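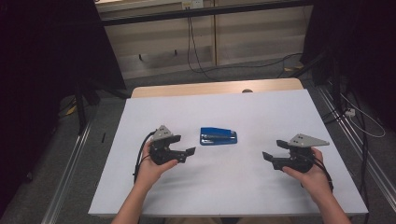 Robot Learning Laboratory
Unit 6 Handout: Faults in Hand-Held Gripper Demonstrations
Instructor: Jericho Enriquez
Laboratory supervisor: Patricio Troncoso

Purpose

This handout covers a fault found in the Coltunard recordings and the procedure that now applies to all student work with the paired grippers. Read it before your assigned session. The written exercise at the end is due at the start of the next lecture.

Background

In a bimanual demonstration, the operator holds one gripper in each hand and carries out the task directly. The position of each gripper and the opening of its jaws are recorded together, and the policy is trained on the two streams. Training assumes that a jaw reading and a position reading with the same time stamp describe the same moment. When this is false, the recording may still look correct on playback.

The fault

The Coltunard set was recorded for a task in which a small desk object is lifted, turned upright and passed from one hand to the other. The set held 2000 demonstrations. A policy trained on it performed well with the left arm. The right arm closed its jaws too early and pushed the object away before contact was complete. On several trials the object was driven off the work surface, and one trial was ended with the emergency stop when the right arm continued toward the left.

The first review blamed the policy. Training was repeated with a lower learning rate and then with a longer action window. Neither change removed the early closing, and two weeks of computing time were spent on them.

Cause

The fault was traced to the right gripper's cable. Its connector had worked partly out of the housing. When the wrist was rotated, the jaw signal dropped out and the recording software filled the gap with the next valid value. In the stored data, the jaws therefore appeared to close before they had done so. The software wrote a warning to the log, but the log was not part of the review checklist at that time.

Of the demonstrations in the set, 29 were recorded before the connector loosened and were kept. The remainder were withdrawn.

Required procedure

1. Inspect both cables from the gripper to the connector. Report any looseness to the laboratory supervisor and do not tape it.
2. Route each cable so that it has slack through the full motion of the wrist. A cable that pulls tight during a practice run must be rerouted.
3. Open and close both grippers fully while rotating the wrists. Watch the live jaw trace for flat sections or steps.
4. Begin each recording with the jaws open and clear of the object.
5. Stop after every 30 demonstrations and read the warning log. Do not continue if it contains a dropped signal entry.
6. Before any trained policy is run on the arms, confirm that the emergency stop is within reach of a second person.

A session that skips step 3 or step 5 will not be accepted for credit.

Written exercise

Explain why filling a gap with the next valid value is more harmful in this task than holding the last valid value. Then propose one automatic test that would have found the fault in the stored data without use of the log. One page is sufficient.

Reading: Wondby course notes, section on time alignment.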